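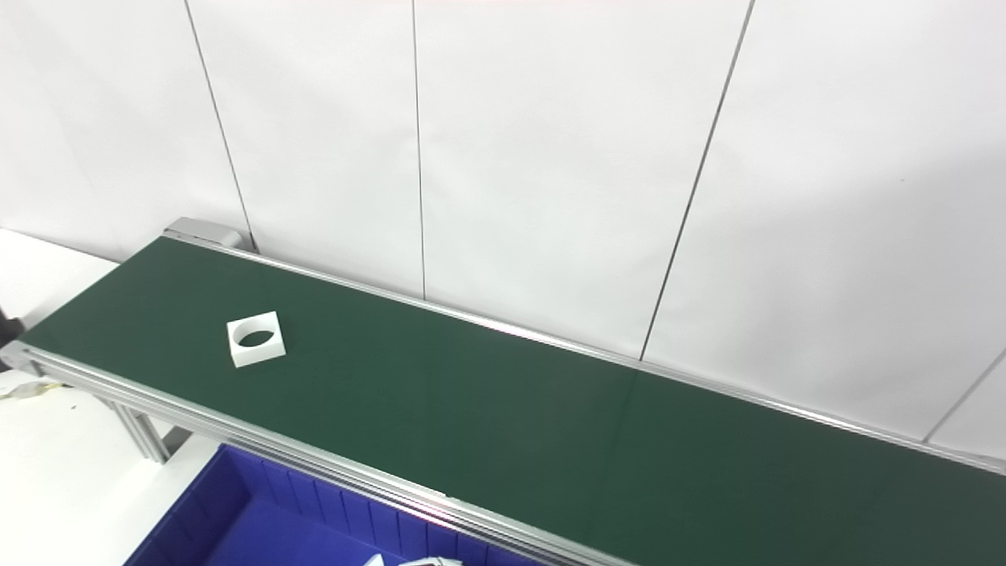

How tight should the belt be on a small bench conveyor?

Tight enough that it doesn't slip when you press a palm on it while it's running, and no tighter. On a long green belt like mine that works out as a small amount of lift in the middle, about what you'd get from a bike chain.

I had it much too tight for most of the summer. I bought the conveyor second-hand from a firm called Mellor that was clearing out a packing room, and the first thing I did when I got it home was wind both tensioning bolts in until the belt felt like a drum. It ran, but it was noisy, and the belt crept over to one side until the edge was rubbing. I blamed the belt. I nearly ordered a new one.

Bradley Pilkington had a look at it when he came round to collect some timber, and he slackened the bolts off before he'd even taken his coat off. He used to look after the lines at Satbridge. His way of doing it is to back both sides right off, wind them in evenly by hand until the belt just drives, then give each one two more turns of the spanner. After that you leave the bolts alone and let it run for a good while before touching anything. The belt takes its time to settle, and if you keep adjusting you end up chasing it from one side to the other.

Tracking is the part I found hardest to get the hang of. If the belt wanders to one side, you tighten that same side slightly, a quarter turn at most, and wait. I did it the wrong way round twice. It helps to put a pencil mark on the end housing where the edge of the belt ought to be, and then go and do something else.

The rails are aluminium extrusion with slots along them, and so are the legs. I like this stuff. You can bolt more or less anything to it with T-nuts, and if you get the position wrong you loosen it and slide it along. The slots do collect dirt. Mine were full of cardboard dust from the packing room, and I got most of it out with an old toothbrush and the narrow end of the vacuum cleaner. A wooden coffee stirrer does the corners.

For the belt I use warm water with a drop of washing-up liquid on a cloth, wrung out well, and then a dry cloth. I tried a Gurkon degreaser first, which was in the shed already, and it left the surface slightly tacky. I had to wash it all off again. Do it with the plug out, obviously, and turn the belt round by hand to reach the part underneath.

What I run on it is mostly blocks. I make a thick square one with a large round hole through the middle, and it turned out to be a good thing for checking the belt with. Put one on at a slight angle near the far rail and see whether it has kept the same angle when it gets to the other end. If it has swung round, something is catching it or the belt is dragging on one side. The flat base means it doesn't rock, and white is easy to follow against the green.

Levelling matters more than I thought it would. The garage floor falls towards the door, so one leg has a bit of packing under it for now. I've ordered a set of adjustable feet from Hosten, 19 pounds with the postage, which seems fair for something I should have fitted at the start.

Still to do: the feet, a proper cover for the switch, and a tray at the far end so that things stop landing on the floor. The tray can wait until January. I have some thin ply that would do for it if I can find the other half of the sheet.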